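Building and sorting LEGO at a table: tips from our workroom

The table before the bricks

Most of the trouble with small bricks starts before you open the box. If the table is too full, or the surface is the wrong one, you will spend your evening on the floor with a torch. We have a work table with a ribbed metal top, very strong, but small pieces like to stop in the grooves. So we lay a smooth board on it. Ours has a marble pattern, and every colour shows well on it, except white and the palest grey.

A board does not need to be expensive. Mine came from the market in Zikstead and is 75 cm long. Wipe it with a damp cloth and a drop of washing-up liquid, and dry it well. If it slides, put a piece of rubber mat under each end.

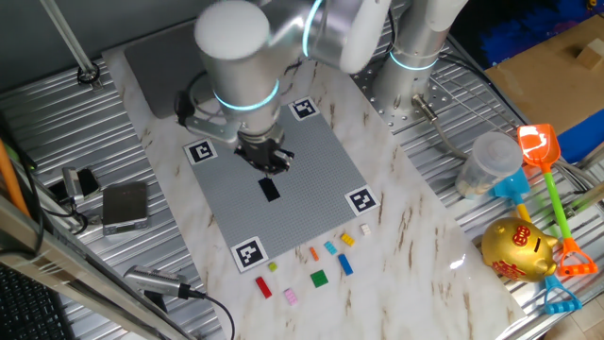
Put the baseplate down first and leave a free strip of board in front of it. The strip is for the bricks you will use in the next few minutes, and for nothing else. I take out a small handful, one of each kind if possible, and spread them so that no brick lies on top of another. The rest stays in the box with the lid on. When the strip is empty, take the next handful.

You can set the baseplate at an angle if this is better for your wrist. I was taught to keep everything straight, and it took me a long time to stop. For a right-handed person, turning the plate a little to the left is often more comfortable.

Sorting

Sort by shape, and let the colours mix. A red brick among blue ones you find at once, but a thin plate among other thin plates of the same colour you can search for until Thursday. Flat pieces go in one tray, thick bricks in another. I use the shallow Kundness trays, 17 cm wide, because fingers can reach into the corners.

If you sell or lend sets, a small digital scale is a great help. Weigh the full bag once, write the weight on the label, and weigh it again when it comes back. My largest bag has 102 pieces and I do not want to count them every time.

Placing a brick

Hold the brick by its two opposite sides, bring it over the studs and look from above before you press. Press straight down. If one corner stays up, lift the brick off and begin again – do not push the high corner, this marks the studs. 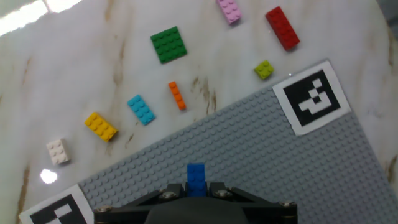
Blue brick at the baseplate, the others loose on the board.

Cleaning

Lukewarm water, never more than 40 degrees, and mild soap. An old soft toothbrush goes well between the studs. Let the pieces dry on a towel overnight, studs down, away from the radiator. Baseplates should dry flat, otherwise they bend.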